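Preltell Two-Arm Cell: Set-Up Guide
Section 17. Recovering from a stopped pour (Fault 771)

Fault 771 means one arm halted during a cup-to-bowl task with the other arm still inside the shared zone. It sounds alarming the first time, but recovery is quick, and you'll learn a lot about your cell doing it!

CAUTION: Keep hands off the table until both arms are in Hold. A stopped arm can still move.

1. Press Hold on the Clukik pendant.
2. Check where each gripper has stopped. Look for fingers over or near the bowl rim.
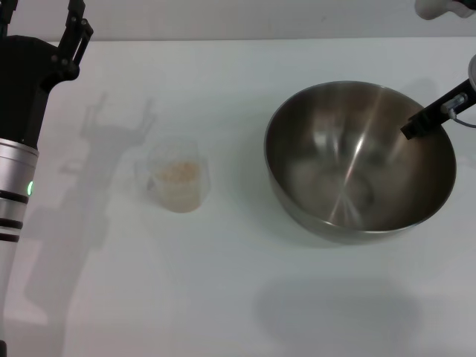 Figure 17-1. Both arms at the table, with the second gripper over the right side of the bowl.

3. Trace the gripper cable by eye. If a loop could catch on the arm or the rim, free it before any motion.
4. Select Jog, Slow. Raise the arm nearest the bowl straight up first — never sideways — until the fingers are well clear of the rim.
5. Send the other arm home, then the first.
6. Lift out the cup and the bowl. Sweep up any spilled grains, including under the bowl.

Note: Grains in the finger linkage are a common cause of a repeat fault. Open and close each gripper 2 times and listen for grinding.

Now for the wrist camera. Open Live View in Femska and leave it running while you work through the next steps. 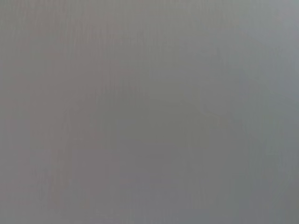

7. If Live View shows only blurry gray, don't restart the task. Jog the wrist slowly away from the nearest surface and watch for edges to come into focus.
8. If nothing sharpens, wipe the lens with a dry cloth and reseat the camera plug.
9. Run Zone Check. A pass clears Fault 771, and you're ready to pour again!

CAUTION: If Fault 771 comes back with Code 119, power down and contact Muriithi Service. Do not raise the force limit to get past it.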